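Minutes – Gotthorpe Shared Kitchen users' meeting, 11th August

Present: Noreen Heffernan, Conall Gallagher, Ruoxi Cao, Jaxon Grewal and me (Daithí Ó Néill, taking notes again, so blame me for the spelling). We started late while Conall hunted for the key to the side door.

1. Last meeting
Agreed as written, except that Ruoxi never offered to repaint the hallway. She offered to look at the hallway. I've fixed it – sorry, Ruoxi!

2. Small cabinet and bread storage
We spent way too long on this one and I enjoyed every minute of it. Noreen would like the rolls kept in the small cabinet on the big table so people stop leaving them in paper bags by the sink.

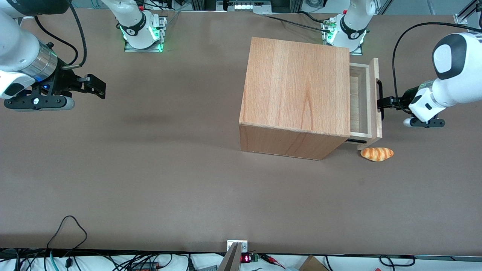 Noreen's cabinet idea got a mostly warm welcome. I like it a lot myself, it's a nice wooden thing and the drawer has a proper black handle you can get hold of, and with the drawer partly open and a bread roll lying on the table just below it you get a pretty good sense of the size of things. Jaxon asked whether rolls would go stale faster in a drawer than in a tin. Conall says no, Ruoxi says yes, and neither would budge. We'll try it until October with a clean cloth as a liner (Noreen has plenty) and then talk again. Rolls only, please – no sliced loaves and absolutely no cake.
ACTION: Noreen to bring cloths. Jaxon to write a label for the drawer.

3. The big table
Ruoxi brought two quotes for a new table. Horgan came in at 900 dollars with delivery, and Daltau wanted 200 more for pretty much the same size. Conall thought we should keep what we have and spend the money on stools, and I have to say I was with him. I'm fond of that table and I don't mind a plain matte top, it doesn't glare at you when you're rolling out dough first thing in the morning.

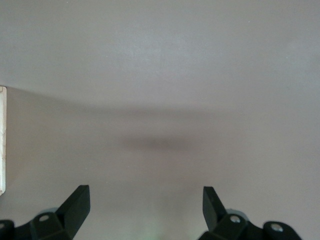
Item 3: the pale, matte surface, with a soft patch of shadow.

Noreen asked what we'd be cleaning it with. We've been through three different sprays this year and she can't stand the smell of the last one. Jaxon said the Folard soap is fine if you rinse it properly, and he'll put a bottle under the sink with a note on it. Vote on keeping the table: four in favor, Ruoxi against but cheerful about it.
ACTION: Ruoxi to thank Horgan and Daltau and tell them no for now. Conall to price stools.

4. Side door
The code is changing to 3413 starting Monday. Please don't write it on the door frame this time.

5. Anything else
Jaxon has somebody's blue casserole lid. Conall would like the radio turned down before eight. Noreen's plum jam went around with the coffee and I had two helpings, so there's a little less of it than she planned to take home.

Next meeting in October, day to be settled by email. Ruoxi is bringing the snacks.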